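Accueil | Corpus | Fiches | Notes de version | Contact

Rechercher dans les fiches...

# Vemby : conclusions et clauses de négociation en dommage corporel

Catégorie : Données juridiques > Responsabilité civile

Bonjour et bienvenue ! Je tiens ce petit corpus sur mon temps libre, entre deux dossiers, et je l'ai mis en forme parce que j'en avais assez de recopier les mêmes protocoles transactionnels d'un répertoire à l'autre. Vemby rassemble des documents de procédure civile anonymisés : assignations, conclusions, protocoles d'accord, quelques procès-verbaux de médiation (les plus difficiles à obtenir, confidentialité oblige, et je n'ai gardé que ceux pour lesquels toutes les parties ont signé).

## Ce qu'il y a dedans

- `assignations/` : les actes introductifs, un fichier texte par affaire
- `conclusions/` : les jeux successifs, numérotés dans l'ordre de notification
- `protocoles/` : 40 accords signés, avec les montants remplacés par des tranches
- `mediation/` : 19 procès-verbaux, souvent très courts
- `index.csv` : la table qui relie tout ça

Chaque ligne de l'index a neuf colonnes. La seule un peu pénible est `poste`, qui suit la nomenclature Dintilhac quand l'avocat l'a suivie, et qui reste vide sinon. J'ai essayé de remplir à la main, j'ai renoncé au bout de deux soirées : trop d'interprétation de ma part, et je préfère un trou à une bêtise.

## Anonymisation

Les noms de personnes, de cliniques et d'assureurs sont remplacés par des étiquettes stables à l'intérieur d'une même affaire (`VICTIME_1`, `ASSUREUR_2`, etc.). Le gros du travail est fait par Uvitz, un script Python qui vit dans `outils/`, et je repasse derrière à l'œil. Les dates d'accident sont décalées, mais l'écart entre deux dates d'un même dossier est conservé, sans quoi les calculs de consolidation ne veulent plus rien dire !
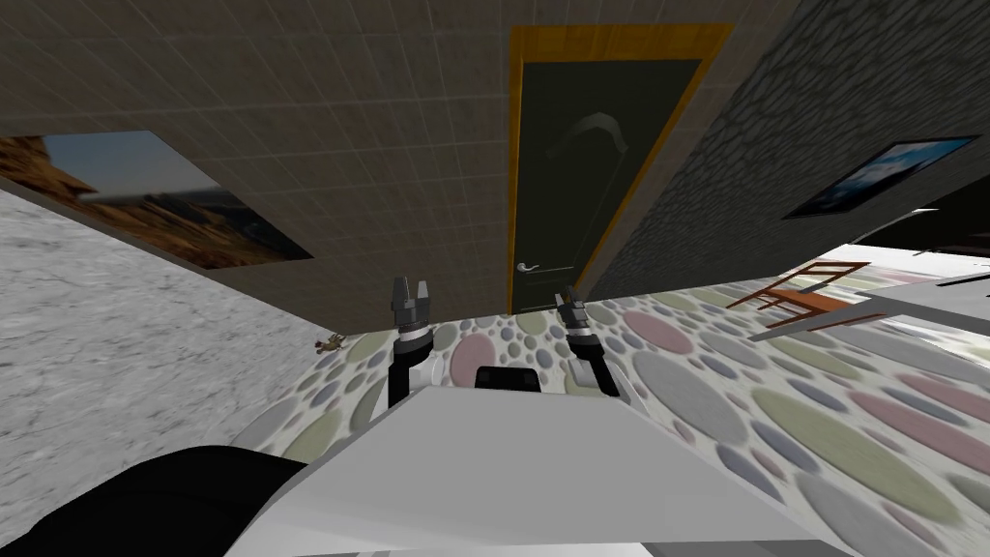
Pour les lieux, c'est plus brouillon. Uvitz repère bien les communes, beaucoup moins bien les lieux-dits et les noms de résidences, alors si vous tombez sur une adresse qui a survécu, écrivez-moi avant d'ouvrir un ticket public, s'il vous plaît. Eino Pelkonen m'en a signalé huit en avril, toutes dans `conclusions/`, et elles sont corrigées dans la version en ligne.

## Utilisation

 python outils/uvitz.py --verifier index.csv

Si la commande ne renvoie rien, tout va bien. Les fichiers sont en UTF-8, sauf le lot Arruda, arrivé en Latin-1 et pas encore converti (je sais, je sais).

## Limites

Le corpus penche nettement vers les accidents de la route, et la responsabilité médicale y est maigre. N'en tirez pas de barème : les tranches de montants sont larges, et un dossier transigé ne ressemble pas à un dossier jugé. Rien de tout cela ne vaut consultation.

## Licence et contact

Réutilisation libre pour la recherche et l'enseignement, avec mention de Vemby. Pour un usage commercial, passez par Turkavbridge, qui héberge le dépôt et me transmet les demandes.

Dernière mise à jour : 2 mai 2019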